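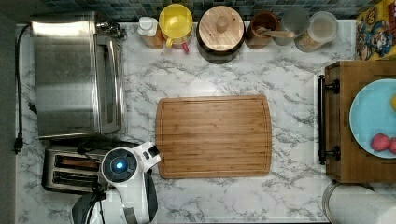

What is the unit of data in this release?

One episode. An episode is a single attempt at a single instructed task, stored with its camera streams, the arm's joint and gripper readings, and the written instruction given to the operator at the start.

Vesside Kitchen Episodes: data card

Maintained by the Ornulbridge manipulation group. Enquiries about content, access and corrections should be addressed to Vasco Fonseca, data steward.

Purpose

The collection supports the training and evaluation of policies that learn household tasks from demonstration. It was gathered by teleoperation: a trained operator drives the arm, and the recording software logs what the arm does together with what the cameras see. The release is intended for research on imitation learning, on instruction following and on the effect of viewpoint. It is not intended for certifying any product as safe for use near people.

Contents

The release holds almost 3000 episodes covering 17 tasks. Most tasks concern moving food or small kitchen items between a plate, a board and a container. A smaller group concerns opening and closing things. Task names, instruction texts and the number of episodes for each task are listed in tasks.csv.

Each episode directory contains:

episode.json – task name, instruction, operator code, outcome label
states – joint positions and gripper opening
actions – commands sent to the arm
video – one file per camera
notes.txt – operator remarks, present only where the operator wrote any

Recording set-up

All episodes in the present version were recorded at the Vesside kitchen, on a single run of worktop. A cutting board is placed near the middle of the worktop at the start of a session and is treated as the main working area. The appliances and storage containers behind it are left in view. They are part of the setting and should be expected in every camera stream, including for tasks that make no use of them.

Cameras are fixed for the length of a session. Their positions may change slightly between sessions, and users who depend on calibration should read the values stored with each session and should not carry them over from another.
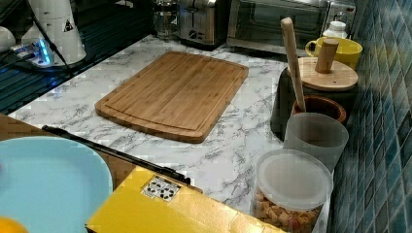
Figure 1. Cutting board on the worktop with nothing placed on it, containers to the right and toaster oven behind.

Collection procedure

1. The operator reads the instruction aloud and confirms the items needed.
2. Items are set out according to the layout sheet for the task.
3. The arm is returned to its rest pose and recording is started.
4. The operator carries out the task once, without correction from colleagues.
5. Recording is stopped and an outcome label is entered.
6. The worktop is reset before the next episode.

Operators worked in blocks of 40 minutes followed by a break of at least 10. An operator who lost concentration was asked to end the block early, and the unfinished episode was discarded.

Outcome labels

Three labels are used: success, partial and failure. Failed episodes are kept in the release. Users training on demonstrations alone will normally wish to exclude them – the outcome field in episode.json is sufficient for this purpose. Labels were entered by the operator and checked by a second person from the video. Where the two disagreed, the second person's label stands and the first is kept in the field outcome_initial.

Known limitations

The kitchen is one kitchen, and a policy trained only on this material should not be assumed to work in another. Lighting varies little. Several operators are left-handed, but no attempt was made to balance the group. In the early sessions the gripper reading lags behind the video by a small and constant amount; the affected sessions are marked in sessions.csv and have not been corrected.

Splits

Training and test splits are made by session, so that no session appears in both. The Morais split holds out whole tasks and should be used when reporting results on unseen instructions. Results on the two splits are not comparable and should be reported separately.

Access and changes

Files are served from the Flirbridge archive on request. The archive is unavailable on Tuesday mornings during maintenance. The September revision replaced the instruction texts for two tasks and removed duplicate episodes; earlier copies should be deleted. Errors may be reported to the data steward, quoting the session and episode numbers.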